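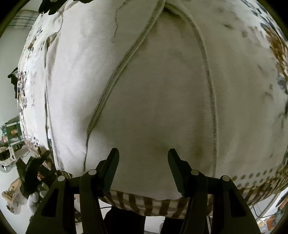

4. Smoothing and Folding Your Lita Throw

By now your throw has been washed once and is ready to be put away or laid over the sofa. Please don't feel you have to hurry through this part. A big piece of off-white cloth has a mind of its own the first few times, and it softens up nicely with use.

4.1 Clear a flat surface that is larger than half the throw. A dining table is lovely for this, and a freshly made bed will do if the table is spoken for.

4.2 Spread the throw out with the care label facing down and toward you. Let it fall however it likes at first -- you will be straightening it in a moment.

4.3 Look for the raised ridges. They may be the sewn seams or they may be plain old folds, and the two are easy to mix up on pale fabric, especially when the light comes from one side. Run a fingertip along each one. A seam stays put, while a fold gives way and flattens under your hand.

4.4 Starting in the middle, stroke the cloth outward with open palms. Where two ridges run together into a point, lift the cloth gently at that point, give it a little shake, and lay it down again. Pressing straight down on the peak will only set a crease there.

Note: The Requena weave is quite plain and shows every crease on the first day. Most of them relax overnight (my own throw took 2 nights, but it had been stuffed in a suitcase since November, poor thing).

4.5 Bring the far edge toward you until it meets the near edge. Smooth once more, then fold from left to right, and left to right again if your shelf is narrow.

4.6 Set the folded throw on the shelf with the rounded fold facing out. It looks tidier, and you can pull it down with one hand when the evening turns chilly.

CAUTION: If you choose to iron, use the low setting and keep the iron moving. Do not iron over the Zonham border stitching, even through a cloth. The thread will pucker and we have not found a way to coax it flat again.

CAUTION: Do not store the throw in a sealed plastic bag while it is still damp.

Note: For the larger Sidovby size, ask someone to take the other end at step 4.5. It really is much more pleasant with company!

Section text by Amanuel Weldu. Revised 22 January 2026.

We use cookies to remember your language and the guides you have opened. Accept all | Manage choices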